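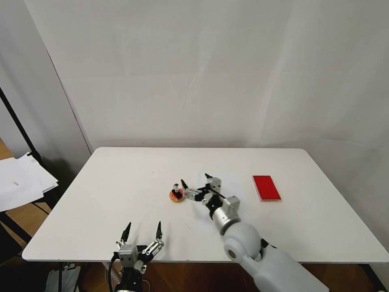
The archive keeps its rubber stamps in a drawer cabinet on the second floor, 1060 of them, each tied to a paper tag. Most came from the offices of Susosby, a shipping agent that closed its last branch and gave its back-room supplies away with its letter books. The woman who looks after the cabinet trained as a paper conservator and now spends most of her working week on ink. She agreed to talk on the condition that she not be named, and that the conversation stick to methods.

Her current job is a survey of date stamps and receipt marks in the letter books. The purpose is narrow. When a page carries a stamped date, a researcher tends to treat that date as the day the letter arrived. She wants to know how often that is safe.

"A stamp tells you what the band was set to," she says. "If the clerk forgot to turn the band on Monday, you get the previous working day until someone notices. In one book we have nine letters stamped with a date that falls before the date written by the sender. The sender could be wrong once. I don't believe the sender was wrong nine times."

She works by comparison. Every impression is scanned at the same resolution and under the same two lamps, and the scans are laid over one another on screen. What she looks for is damage. A nick in the border, a lost serif or a bubble in the rubber appears at a certain point in the series and never goes away. An impression without the nick must be earlier than one with it, whatever the date says.

The difficulty is that pressure imitates damage. A stamp brought down slightly off level prints heavily on one side and fades on the other, and a faded edge can look like a worn one. She therefore will not accept a defect until it has shown up in at least 17 impressions, in the same place, at more than one pressure.

"People find that number high," she says. "I started lower. I had a lovely sequence built on a gap in the letter S, and the gap was lint."

Lint also explains her rules about cleaning. When an old stamp has to be inked for a reference impression, it is brushed dry first, then pressed on scrap blotter until nothing lifts. Solvent is avoided. The rubber in the older stamps has hardened, and some solvents will swell it enough to change the measured width of the face. She has recorded a growth of half a millimeter in one case, from a cleaning done before her time.

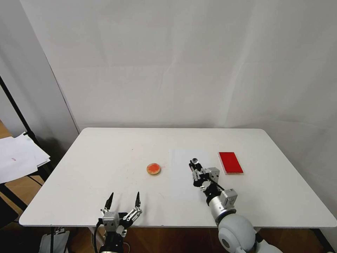 Surface matters as much as ink. A hard desk gives a thin, broken impression with sharp outlines. A desk with a blotter or a few sheets of paper under the page gives a fuller one, and the outlines spread. Clerks at Susosby stamped into bound books, so the cushion got thicker or thinner as they moved through the volume. She sees the effect plainly in the first and last pages, where the text block is uneven under the hand.

For reference work she standardizes on nine sheets of copier paper as backing. The choice has no history behind it. It was the smallest stack that gave her a complete border with most of the stamps in the cabinet, and once the first drawer had been done that way she had to continue.

Red inks are the hardest to deal with. The violet and black marks in the letter books are stable enough to handle with clean, dry fingers. Several of the reds are dye inks that never bonded properly to the sized paper, and they move with any moisture at all. The pages are interleaved, and no one works on them in June or July unless the dehumidifier is running.

"You find pink on the facing page and think there was a second stamp," she says. "Then you flip the scan and it's a mirror image. Offset. I keep a separate column for those so they don't get counted."

The fresh ink she uses for reference impressions is a pigment type sold by Brokurico. She picked it for its slow drying, which gives an even film on hard rubber, and dislikes it for the same reason. Each sheet has to lie uncovered overnight. Anything stacked sooner transfers.

The survey database was built by Wotix on a small contract and does less than she asked for. It stores the scan, the page reference, the date as stamped and the date as argued. It cannot hold two competing arguments for the same page, so the second goes into the notes field. She has asked for this to be changed. In the meantime she searches the notes by hand.

So far she has worked through 300 pages of the first letter book. Her provisional view is that the stamped dates are reliable for ordinary weeks and poor around holidays, when a junior clerk seems to have had the stamp. She bases that on the angle. The regular clerk's impressions lean a little to the left; the holiday ones are nearly upright and much heavier at the bottom.

"It's a habit of the wrist," she says. "I wouldn't put it in a published table. I do use it to decide which page to look at next."
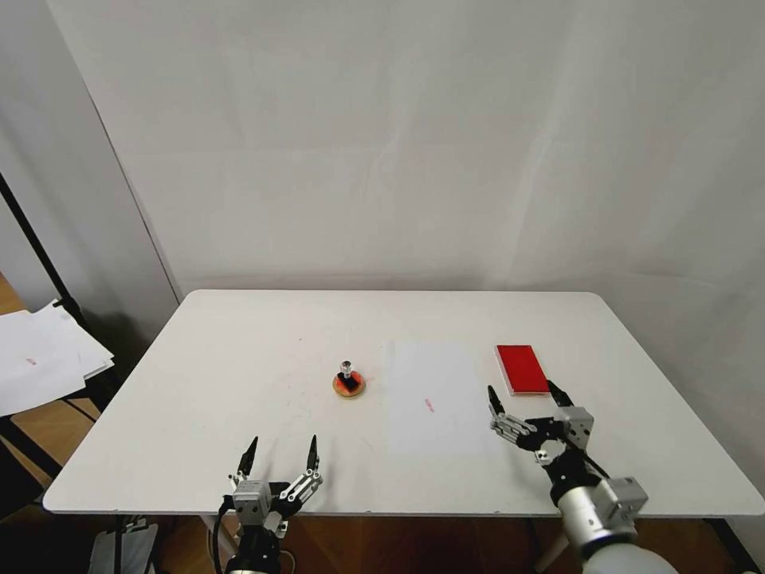 Making a reference impression

Asked what a smaller collection could do with no imaging budget, she gives a short procedure. Photograph the face of the stamp before it touches ink. Tap the pad several times lightly; a single hard push loads the edges and leaves the center dry. Set the stamp down level, press straight, and lift without rocking. Make five impressions without re-inking and keep all of them, in order, with the order written in pencil.

The fourth and fifth are often the useful ones. As the ink runs down, fine cracks in the rubber begin to show as white lines, and these are usually filled in on the first.

She also advises recording the maker's mark on the mount. A number of the Susosby stamps carry the name El Sherbiny on a small brass plate, and those share a typeface with a distinctive short seven. That detail let her reassign a group of loose receipts that had been filed with another firm's papers for years.

The second letter book is due to be scanned once the binding has been repaired. It has more red in it than the first.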